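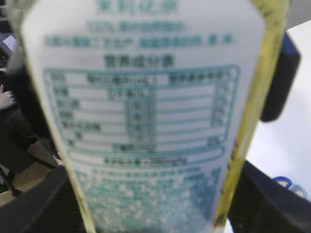 I spent June 18, 2018 at the Ridgeway drinks fair, and I came home with sore feet, a full tote bag and a whole new interest in the backs of bottles!

The front of a bottle gets all the attention, and I'd always shopped that way myself. Then I stopped at the Maklow stand, where Hatsue Higuchi was giving a short talk on labels from different countries, and I ended up staying for two rounds of it. She taught us to spot 营养成分表 — the nutrition facts heading on bottles from China — and after that I saw it everywhere, like a new word you suddenly hear all day long. The amounts on a drink are often given per 100 milliliters, with a percentage column next to them, so you have to do a little math if you plan to finish the bottle (I always do).

I also loved hearing about the printing side. Miyuki Oda from Zudwood had sheets of labels spread over a long table and let us handle them, 50 designs in all, and we could compare how small type holds up in pale ink and in dark. Teal is harder to print cleanly than I would have guessed. She's been at it for years and still gets excited over a nice thin rule line — and by the end so did I.

The tasting hall was packed by noon. I tried a pear soda at the Brirari counter that I'd happily drink all summer, plus a barley tea that tasted like toast, and I went back for the tea twice. Entry was 5 dollars and the parking lot is a long walk from the doors, so wear good shoes. They're holding a smaller fair in September, mostly teas and juices, and I already have it on my calendar.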